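Section 4: Trying Out Your Hand-Held Grippers

So you've got both Drakero grippers cabled up and the Kisent controller is showing two green lights. Great! Before you record anything for real, I want you to spend a while just picking stuff up. I do this with every new pair of finger pads, and I use plastic hangers, because they're thin and light and kind of annoying to grab. If a set of pads can handle a hanger lying flat, it'll handle most of what you throw at it.

What you need: the two grippers, a low basket, a few plastic hangers, and a plain light-colored sheet to cover the table.

1. Cover the table and smooth the sheet down.

2. Put the basket off to one side, on whichever side you find easier to reach. I like mine on the left.

3. Take a gripper in each hand. Keep the metal plates on top clear of your fingers and sleeves.

4. Let the cables hang. Check that they aren't pulled tight when you reach to the far side of the table.

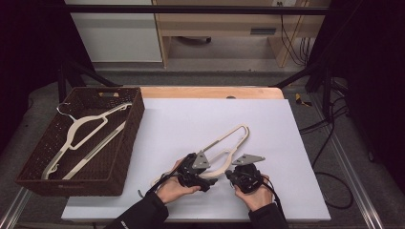 Page last changed: October, guide version 4

5. Open both grippers all the way, then close them slowly on nothing. The number on the Kisent screen should go from 800 (open) down to 208 (closed). Mine never lands right on 208 the first time, so I run the zero routine from Section 3 again and then it behaves.

6. Pick up a hanger with one gripper. Go for the long straight bar first. It's the easy part, and it gives you a feel for how hard you're squeezing.

7. Now try it with two grippers, one at each end. Turn the hanger over, pass it from one side to the other, whatever you like!

CAUTION: Don't squeeze the triggers hard with the pads empty. You'll wear a groove in the soft face, and spare pads take forever to ship.

Note: If one gripper lags behind the other, swap the two cables at the controller and try again. If the lag moves to the other hand, it's the cable. If it stays put, it's the gripper, and you'll want the Dutolance calibration page.

8. Carry a hanger over to the basket and let go while you're still a little above the rim.

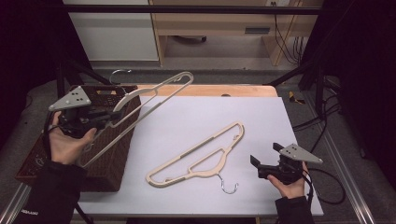
I go back and forth with this for a good long session before I switch pads, and I write down every drop. On the Matsuda soft pads I logged 296 pickups last time, and the misses were nearly all on the shoulder curve, where there's hardly anything flat to hold. The hard pads did better on the curve but kept skating off the straight bar (drove me nuts). So I've settled on the soft ones for hangers and I keep the hard ones in a drawer.

9. Check the wrist camera view. You want both fingers in the picture, left and right, with the part you're about to grab sitting between them. If one finger is missing, loosen the camera screw, nudge the camera over, and tighten it again.
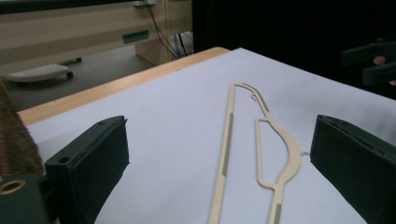

Fig. 3. Gripper camera view, with a finger on each side and the cream plastic piece between them.

10. Save the camera position under a name you'll remember. The controller keeps up to 4 of them, and it'll write over the oldest one without asking!

Note: Changing pads can shift the fingers a tiny bit in the view. Do step 9 again after every swap, even if you're in a hurry. I skipped it once and had to throw out a whole afternoon of recordings.

When you're happy with the grip and the view, leave everything plugged in and go on to Section 5, where we set the trigger response.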